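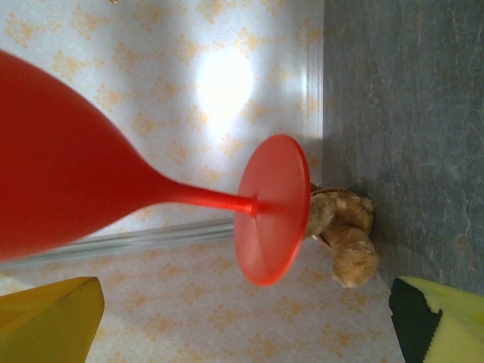
Ginger is where most of our mocktail questions begin, so we're putting it right at the top! We are a Sunday supper club with a serious soft spot for drinks made without alcohol, and the ginger cordial has been on the table since our very first evening. People write to us about the root, the syrup and very often the glasses. The red stemmed one with the rounded bowl gets its own question further down, and so does a knobby piece of ginger like the pale one behind its foot. If your question isn't answered, write to Ghazal Alipour through the contact form and she'll get back to you, usually with a recipe attached.

What kind of ginger should I buy?
Look for a piece that feels heavy and firm, with skin that's papery but not wrinkled. Lots of lobes are fine - they snap off easily and you can use one at a time. If the spot where it was broken looks a bit dark, just slice that bit away.

Do I have to peel it?
For cordial, no. Give it a good scrub and slice it thin, skin and all, and strain everything at the end. For grating straight into a drink, we do peel, and the edge of a teaspoon beats any peeler on all those bumps.

How do you make the cordial?
Simmer two cups of sliced ginger with two cups of sugar and three cups of water for 20 minutes. Put the lid on, turn off the heat and leave it for 60 minutes, then strain and add the juice of two lemons. It should be strong enough to make you blink! One part cordial to four parts cold sparkling water is our usual pour, but Houshang Farahani likes it at one to two and he runs the bar, so ask for it mild if you need it mild.

How long does it keep?
A week in a clean, closed bottle in the fridge. You can also freeze it in ice cube trays, and a couple of cubes in hot water with honey is lovely in December.

Can I use ground ginger?
It works in a pinch, though the drink turns cloudy and tastes more like cookies than fresh root. We'd save it for baking.

Why serve a soft drink in a stemmed glass?
It feels like a party! People who aren't drinking get handed a plain tumbler so often, and we love seeing a table where everybody has a proper stem. Holding it by the stem also keeps your hand off the cold part.

Doesn't a solid red glass hide the drink?
Yes, you can't see the color through it, and we've made our peace with that. Put the layered drinks in clear glass and use the red for anything cloudy, like ginger and lemon or the pear one.

How should I wash colored stemware?
By hand, if you don't know how the color was put on. Warm water, a soft sponge, mild soap, and hold it by the bowl while you wipe the foot. Twisting the foot one way and the bowl the other is how stems get snapped.

What goes with the red on the table?
Peach and soft orange, all day long. A white cloth with a small floral print in that range is our favorite, and it's friendly to drips of cordial too.

Can I bring my own ginger recipe?
Please do! Bring a small bottle to any supper and label it with what's inside. Ghazal keeps a notebook of the ones we've tried, and the one with black pepper and orange peel is on the menu right now.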